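June 26, 2024

Tile grout notebook, Kenside bench

Back at the grout panels after way too long. Last entry was February and I'd written "check the dark ones again" with no hint of which dark ones, so thanks a lot, past me. I'm guessing the Carkwood charcoal, batch 241, and going with that.

Mixed a fresh cup this morning. The Carkwood bag says one thing about water and the Jadton bag says another, and I've been splitting the difference, which is sloppy! From now on each one gets its own ratio and I write it on the cup. Let it slake, stirred again, and it was still a bit stiff at the edges. Worked it in on the diagonal with the old green float (the new one chatters, I don't like it).

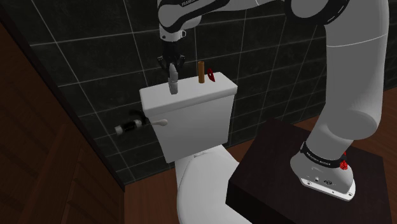
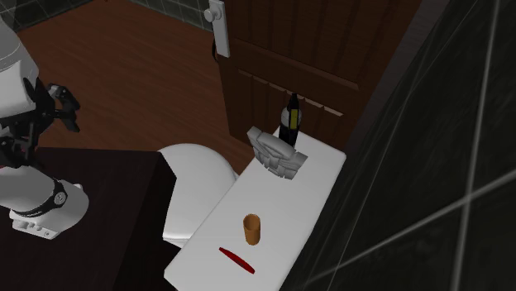
Bathrooms: tile and toilet

Dark tile is where haze drives me nuts, so that's what I'm really chasing with these panels. First wipe at 19 minutes on panel A, 50 on panel B. A pulled a little grout out of the joints, mostly the wide ones near the corner. B held its joints fine but left a chalky film, and I had to go over it with the white pad, and then again, and my wrist is complaining.

Color is still drying back so I'm not calling it yet. The Jadton gray looks blotchy to me in the middle but it did that last time too and evened out overnight.

Sealer: the Nogueira can is nearly done. If anybody orders, get the small size, the big one skins over before we use it up. Please put the lid on properly too (might have been me).

Next: panel C with a wipe at 16, less water on the sponge, and swap the rinse bucket sooner. Also find the margin trowel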